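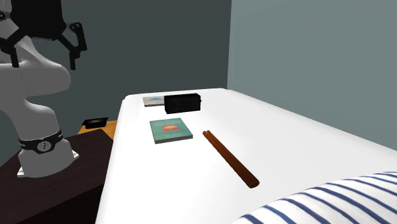

印刷する | メールで送る

シミュレーションの合格は誰の合格か

介護用ロボットアームの評価をめぐって、昨年の冬に一つの失敗があった。けが人は出ていない。新聞にも載らなかった。それでも、この件は業界の中でもう少し話題にされるべきだと思う。

Grosumが開発を進めていた寝室用の片付けアームは、寝台の上に置かれた本や小物をつかみ、脇の台に移す。仮想環境での試験は3491回行われ、報告書には落下も衝突もほとんどないと書かれていた。ところが実機を試験室に入れた12月、アームは4日目に停止した。指先が寝台の表面に沈み、そのまま下向きに押し続けたのである。力の上限を超えて保護停止がかかるまでに、2秒かかった。寝台にはマットレスと枕だけがあり、人は寝ていなかった。

原因は難しいものではない。仮想環境の寝台は、見た目こそ柔らかそうに丸めてあったが、物理計算の上では硬い板だった。硬い板なら、指先が触れた瞬間に反力が立ち上がる。制御プログラムはその立ち上がりを「接触」の合図にしていた。本物のマットレスでは力がゆっくり増える。プログラムは接触を認めず、目標の高さまで下げようとした。薄い本をつかむ動作で起きやすかったのも、指先を表面すれすれまで下ろす必要があるからだ。

担当技術者のドゥアルテ・ロシャは、社内の報告で「モデルの不備」と書いた。間違いではないが、私はこの言い方に不満がある。モデルが現実と違うのは当たり前で、違いがあること自体は不備と呼べない。問題は、どこが違うかを知っている人と、合格の判を押した人が別だったことにある。寝台を剛体として作った担当者は、計算を軽くするためにそうしたと設定ファイルに書き残していた。試験結果をまとめた側は、その行を読んでいない。

安全審査を請け負ったWandskaのテレザ・ゴディーニョに話を聞いた。審査の際に受け取ったのは成功率の表と動画だったという。「動画では寝台は寝台に見えます。触ってみることはできません」と彼女は言った。画面の中の物は、枕の縞模様まで丁寧に作られていることがある。見た目が細かいほど、ほかの部分も同じように細かいと思い込みやすい。彼女自身もそうだったと認めている。

再発防止策として、Grosumは下向きの力の上限を引き下げ、速度も落とした。応急の処置としては妥当だろう。しかし速度を落としただけでは、接触の判定が変わったことにはならない。柔らかいものに押し込む動作が遅くなるだけで、動作そのものは残る。必要なのは、力の立ち上がりのほかに、指先の位置と想定面の高さの差も監視することだ。その上で、想定面がずれたときに止まるかどうかを、実物の寝具で確かめなければならない。

費用の話も出る。実機の試験は遅いし、部品も傷む。アニーバル・アブレウは、仮想環境がなければこの規模の会社は開発そのものができないと反論していた。その点は私も認める。何千回もの試行を実機でやれと言うつもりはない。ただ、布や詰め物に触れる動作については、実機で600回程度の試験を義務にしても法外ではないと考える。回数に異論があるなら、別の数を根拠とともに出してほしい。

もう一つ求めたいのは、報告書の一枚目に省略の一覧を載せることである。剛体として扱った物、摩擦を一律にした面、重さを仮に置いた品。設定ファイルの奥にある情報を表に出すだけなので、手間は半日もかからない。審査する側はそれを見て、どの試験を実機でやり直させるかを決められる。今の書式には、その欄がない。

GrosumはPlinanoという名の次の試作機で、同じ仮想環境を使い続ける予定だと聞いている。寝台の設定が直されたかどうかを問い合わせたが、原稿の締め切りまでに返事は来なかった。

サイト内検索 キーワードを入力 検索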